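Nusberg Robotics Lab — Demonstration Station Inspection
Station 2, tray and rack task
Date: July 26, 2022

1. Gripper finger pads seated and free of tears. PASS. Replace at the next service in any case.

2. Arm cables clear of the table surface. PASS. The operator shall check again after each change of task.

3. Trays empty at the start of each example. PASS. Any example begun with a part left in a tray is to be marked and set aside.

4. Floor cables secured along walkways. ACTION NEEDED. Cable covers have been requested from Stumbridge.

5. Fire extinguisher in place and within reach. PASS.

6. Stop button tested before the first run. PASS. Result entered in the station log.

7. Example count matches the log. PASS. The log shows 3630 examples accepted since May and 49 rejected — most of the latter for dropped parts.

8. Visitors kept outside arm reach while arms are powered. PASS, with comment: floor marking is worn and should be renewed.

Open items are to be closed before the next set of 530 examples begins.

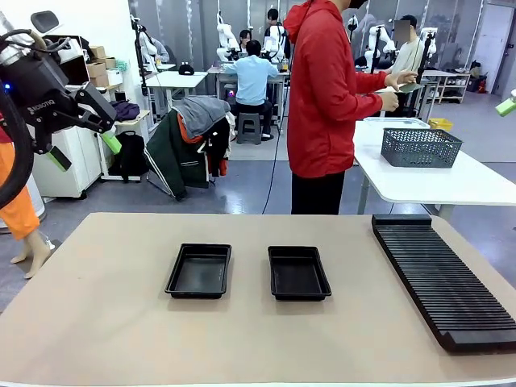

Signed copies are held in the station binder.

0 comments | 2 shares
© 2022 Nusberg. Back to top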